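My aunt wrote her letters on the thin blue paper you had to slit open with a knife, and for years I thought that was simply what letters looked like. She lived in Derkbridge then, above a bakery, and every one of them began with the weather and ended with a recipe she had only half remembered.

I found a whole bundle of them in July, while I was looking for the car insurance (still missing, by the way!), and I sat down on the carpet and read until my legs went numb. 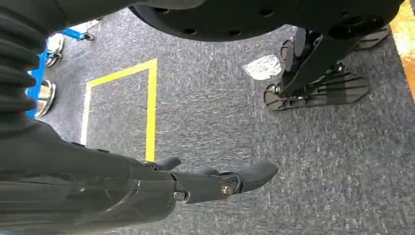 Halina Makowska
Writer, letter keeper and owner of this blog

December 2, 2022

So I've started writing back to people, on paper, with a stamp and everything. My cousin Teodor got the first one, two pages mostly on plum jam, and he called me up to ask if something was wrong. I've since sent one to Faizal, my old neighbor, who moved to Wuvcombe and writes the loveliest long replies, all in green ink. If you'd like one too, leave me a note in the comments and I'll get to you before the holidays, or a little after.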